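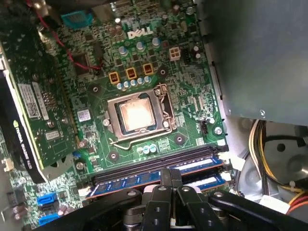 Guides > Desktop hardware > Processors

Overview Tools Fitting Checks Downloads

Seating a processor in a lever-type socket

Shut down, remove the mains lead and hold the power button for 7 seconds. Lay the case on its side. Take off the cooler and wipe the old paste from the heat spreader with a lint-free cloth.

1. Press the retention lever down, move it sideways clear of its catch and raise it fully.
2. Lift the metal frame. Do not touch the contacts.
3. Hold the processor by its edges, match the notches to the socket and lower it vertically. It should drop in under its own weight — never press.
4. Close the frame, bring the lever down and hook it under the catch. Firm resistance is normal.
5. Apply fresh paste and refit the cooler through the four mounting holes, tightening the screws diagonally, a few turns each.
6. Reconnect the fan lead and the four-pin power lead.

If a low-profile graphics card restricts access, remove its bracket screw and take the card out first.

Revised Jun 13, 2026 — Khang Trình, Norkix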